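Gangadharan Chettiar has repaired and altered clothes for 28 years, the last nine of them in a one-room shop on Pinto Street. He opens at eight and takes in work until noon. After that he sews with the door locked.

Most of what comes in is hems and zippers. "People think I spend my day on wedding dresses," he says. "I get two a year. The rest is pants."

He learned from an uncle who made school uniforms and paid him by the piece. The uncle would pull a seam apart if the stitches were uneven and hand it back without a word. "I ripped out more than I sewed that first year. You learn what thread does when you have to take it out."
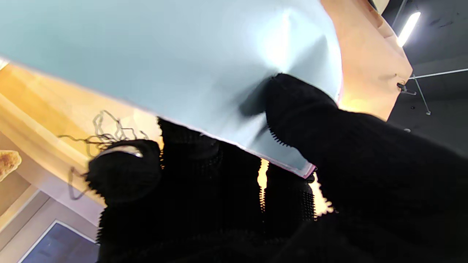 Prices are a sore point. A plain hem costs 2 dollars more than it did last November, and some customers have complained. Chettiar says his rent went up by 50 dollars a month and good thread costs more too. He won't switch to a cheaper one. He tried it once on a batch of work pants and half of them came back.

He has two machines. The older one is a Lolel that he bought used for 800 dollars, and he still does all his heavy work on it. The newer one does buttonholes and not much else. "It has a screen. I turned off the beeping."

What he'd like customers to do is wash a thing before they bring it in. Cotton shrinks, and a hem set on new pants may be too short a month later. He also asks people to wear the shoes they plan to wear.
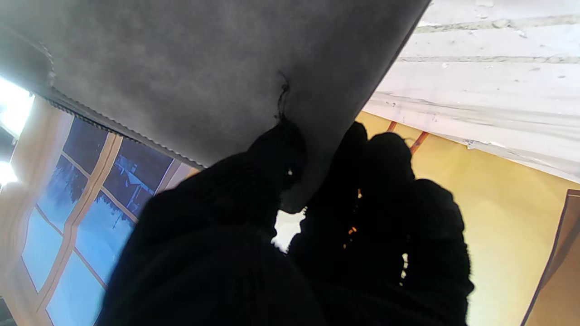
Clondurov, from the dry cleaner next door, put in that the shoes matter less than people standing up straight while they're being pinned. Chettiar agreed, up to a point. "They look down to see what I'm doing, and the hem moves. I tell them to look at the clock."

He is closed on Thursday.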